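Tolldale Table Sorting – student project data card

Version 4, updated 4/1/23
Maintainer: Shih-chieh Lam, Tolldale robotics club

Summary
Recordings of tabletop utensil sorting, made by club members for the Wamov challenge. The task is to move chopsticks and spoons between a serving tray and a basin. The set was built to train and compare the entries of our two teams, Magaña and Molel.

Contents
265 episodes in total. 116 were recorded by Magaña, the rest by Molel. 51 are held out for scoring and must not be used for training.

Each episode folder holds:
video – color, one file per camera
joints.csv – time, joint angles, gripper opening
notes.txt – operator initials, start layout, result

Setup
White tablecloth with a black grid. The grid is used to check camera alignment before a session. Colored cubes are left on the cloth as distractors and are never a target. Moving one during an episode counts as a fault.
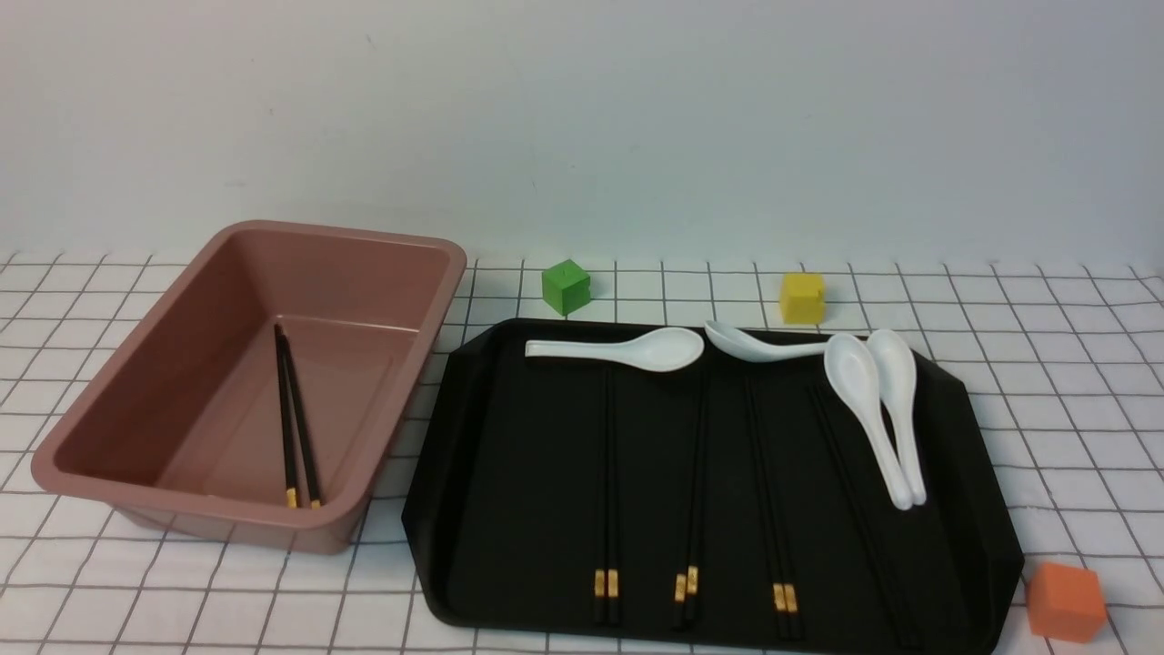 Tray, basin and distractor cubes, head view.

Labels
Chopsticks are labeled by pair. A pair split between tray and basin is marked "partial". Spoons are labeled one by one.

Known problems
Black chopsticks on the black tray have low contrast, and the tips are easily lost. Check the gold bands first when correcting labels.
Early Molel episodes have a clock offset between video and joints.csv. Run fix_time.py before loading them.
Lighting is even throughout. Models trained on this set alone did poorly in the competition hall.

Use
Open to club members and other student teams. Send label corrections to the maintainer with the episode number in the subject line.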